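The fan that ate my Christmas

I own a graphics card that is older than my marriage, and until December it was the more reliable of the two. (She reads this. She laughed. Mostly.)

The card is a Stilora, a brand that sold in small numbers in this part of the world and then stopped answering email. I bought it secondhand from Svetozár Hudec, who had used it for two years to render kitchens. Not real kitchens, the kind in brochures, with one lemon on the counter. He told me it ran cool and quiet, and at the time both were true.

Then in December it began to make a noise like a playing card in bicycle spokes. Only on the left fan, and only above 1,971 rpm. I know the exact number because I spent a whole evening nudging the fan curve up and down with headphones off and a flashlight in my teeth. At 1,970, nothing. At 1,971, spokes. My wife asked what I was doing and I said "tuning," and she went to bed.

The obvious fix is to cap the fan below that speed, and that's what I did for a week. The card responded by sitting at a temperature I would describe as soup. It didn't crash. It just slowed itself down in the middle of anything interesting, the way a teenager does the dishes. I was getting 36 frames per second in a game I used to play at a good deal more than that, and the game in question is not new. It has a horse in it. The horse had started to teleport.

So, new fan. How hard could that be?

First stop was the forum, where Vratislav Kadlec has answered every cooling question since the dawn of time, usually with one word. I wrote four paragraphs. He wrote "bearing." I asked which replacement I should get. He wrote "Valcárcel." I asked which Valcárcel, as they make a whole page of them and the page is sorted by some principle known only to them. He did not write back, and I took this to mean I should be able to work it out.

I could not work it out. The fans all look the same in the photos. They differ in the connector, the spacing of the screw holes and the direction they spin, and the listing gives you two of those three. I ordered the one that seemed closest. It came nine days later and spun the wrong way. Blew air out of the heatsink directly at the side panel with great enthusiasm. I now own a very small desk fan.

The second one came from Lollel, who are a reseller and also, I believe, one man with a garage. Right direction, right holes, wrong plug. Four pins, but tiny, and mine were tinier. This is how I ended up learning to crimp at the kitchen table on the evening we were supposed to be at the Hudecs' for dinner. Danica Hudec had made a goose. I arrived late with a burn on my thumb and talked to everyone about pin pitch.
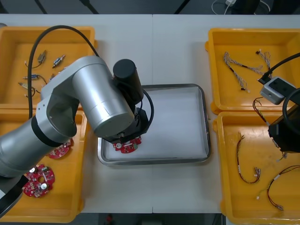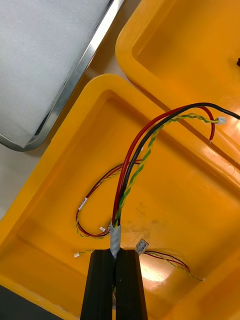 Red circuit board in the first one, harness with the red and black wires in the second.

Back to the crimping. I had never done it before and I'd like to report that it is easy once you get the knack. I have not got the knack. The pins come in a bag and are the size of a sesame seed. You put the bare wire in one end, squeeze, and the pin flies off and joins the others under the radiator. I lost so many that I went back to Lollel for a second bag, and the shipping cost more than the pins did.

The trick that got me through came from Ľubomír Zelenák at work, who builds model railways and has the hands of a watchmaker. Leave the old plug alone. Cut the wires from the dead fan with a few inches still attached, splice those onto the new fan, and cover each joint with heat shrink. No pins at all. I asked him why he hadn't mentioned this before I bought the second bag. He said I hadn't asked, I'd just been complaining.

A warning if you try it: fan wire colors mean nothing. My old fan had black, yellow, green, blue. The new one had four wires that were all black, in a black sleeve, presumably so as to look good behind a window. I worked out which was which from a diagram on page 25 of a PDF meant for a different fan, then checked it twice, then got Ľubomír to check it over the phone, which mostly consisted of him sighing.

It went in on the first try. I closed the case, turned it on and the fan didn't spin, and I aged a little. Then the card warmed up and it did. It's supposed to wait like that. The old one did the same, I'd just never been staring at it before.

It now runs up to full speed with no spokes. The horse stays where it's put. I also changed the paste while I had the cooler off (Gasmont, the gray stuff in the fat syringe, nothing fancy) so I can't say how much of the improvement is the fan and how much is that the old paste had turned to chalk. Vratislav would know. I'm not asking.

Vlastimil Charvát, who has opinions, points out that for two fans, two bags of pins, a crimping tool, paste and all that shipping I could have bought a used card that beats mine in everything. He sent me a listing to prove it. It was 300 with the box. I told him it was gone by the time I looked, and then I closed the tab.

If anyone wants the crimping tool, it's been used once, badly. The desk fan stays with me.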